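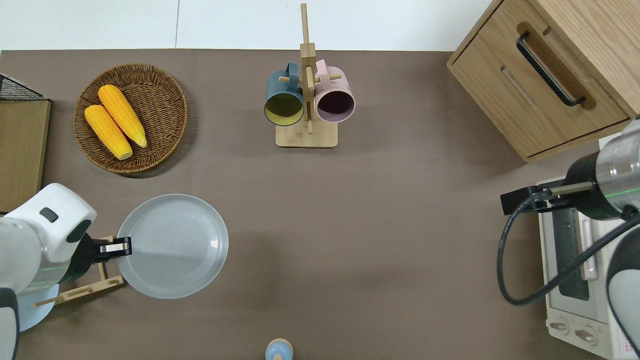 ## Escurrir platos como se lo enseñamos al robot

Llevo desde octubre peleándome con platos. En casa los friego yo, como todo el mundo, pero en el laboratorio los coge un robot de dos brazos, y el proyecto (lo llamamos Golob, no me preguntéis por qué) consiste en que aprenda a manejar una cocina corriente a partir de demostraciones. Alguien guía los brazos, se graba la maniobra, y con eso se entrena el modelo. Y resulta que enseñar a una pinza de dos dedos a agarrar un plato grande me ha cambiado la manera de ordenar mi propia cocina, así que os dejo lo que he ido apuntando.

### El plato, por el borde y un poco inclinado

Para coger un plato llano de la mesa, la pinza lo pellizca por el borde, lo levanta un poquito y lo inclina. Parece una tontería, pero probamos muchas otras cosas antes: meter un dedo por debajo, empujarlo hasta el canto de la mesa, usar los dos brazos a la vez... En la última tanda grabamos 343 demostraciones, y las que mejor salieron al repetirlas el modelo fueron las del pellizco lateral con una pausa corta antes de mover el brazo.

La pausa me la he llevado a casa. Si tenéis las manos con jabón, agarrad el plato, esperad un instante a notar que no resbala y entonces lo lleváis al escurridor. ¡Desde que lo hago no he roto ninguno!

### El escurridor, al lado de la mano que suelta

Al principio poníamos el escurridor en el centro de la mesa y el brazo tenía que girar mucho para colocar el plato. Lo pasamos a la izquierda, junto al brazo que lo agarra, y el recorrido quedó en nada. De 157 intentos autónomos con la rejilla a la izquierda terminaron bien más de 40 seguidos sin que tuviéramos que tocar nada, y para nosotros eso fue una fiesta.

En vuestra encimera, lo mismo: si cogéis los platos con la izquierda, rejilla a la izquierda. Yo soy diestra y la tuve años en el lado malo por puro despiste.

Otra cosa sobre las rejillas de madera: secadlas de pie de vez en cuando, con los listones en vertical. La mía cogió manchas negras por dejarla siempre plana.

### Las tazas, colgadas y lejos del paso

El árbol de tazas es un invento buenísimo y ocupa poquísimo, pero hay que ponerlo al fondo. Nosotros tenemos el nuestro detrás, hacia la pared, con una taza color verde azulado oscuro y otra rosa pálido. Los colores distintos ayudan bastante al modelo cuando le pedimos una en concreto (y ayudan también a mi familia, que por fin deja de discutir por cuál es de quién).

Repartid el peso a los dos lados del poste. Y si la base es ligera, un par de fieltros debajo para que no patine.

### La fruta y la verdura, en cesta baja

Las mazorcas las guardamos en un cesto redondo de mimbre, tumbadas en la misma dirección. Renu Jaiswal, que revisa conmigo las grabaciones, vio que con las mazorcas cruzadas la pinza dudaba: se acercaba, se paraba y volvía atrás. Puestas en paralelo, la cosa mejoró mucho. No sé si en vuestra casa se nota tanto, pero yo ahora coloco así el maíz y los calabacines y saco uno sin que se me venga el resto detrás.

### Cambiar una cosa cada vez

Del método me quedo con esto, y vale para cualquier cocina. Cuando algo falla, movemos un solo objeto, repetimos y apuntamos. La primera semana lo movíamos todo a la vez y luego no había forma de saber qué había servido. Si vuestra encimera os desespera, cambiad de sitio el escurridor y dejadlo unos días antes de tocar el hornillo o las tazas. Yo lo anoto en un papel pegado dentro del armario.

Me queda pendiente el asunto de los vasos finos, que de momento ni el robot ni yo llevamos bien.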